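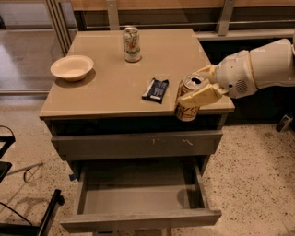 Remedios Aquino rents out the back room at Stardale by the day and keeps one small cabinet in it for guests. "It's for whatever they bring in," she says. A paper bowl, a snack bar and a couple of cans are enough to fill the top.

She bought it second-hand and has never painted it.
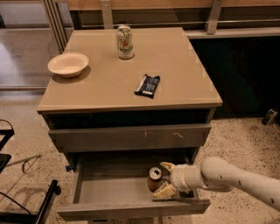 "People ask why I don't get a proper sideboard," she says. The answer is the lower drawer, deep enough for a can to stand upright in. The scuffs on the drawer above don't bother her. 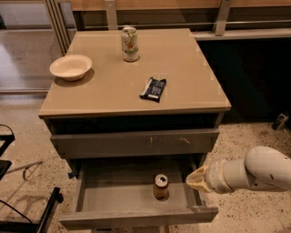 **POSTTHORPE, December** – Aquino has three rooms now, all with the same terms. Food stays on the top. Opened cans go down below. "I've mopped up enough tea," she says.
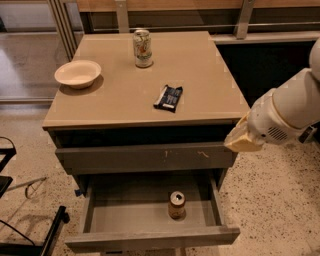
*The cabinet with its lower drawer open.*

She plans to keep it for another year. "The drawers still run, so it stays."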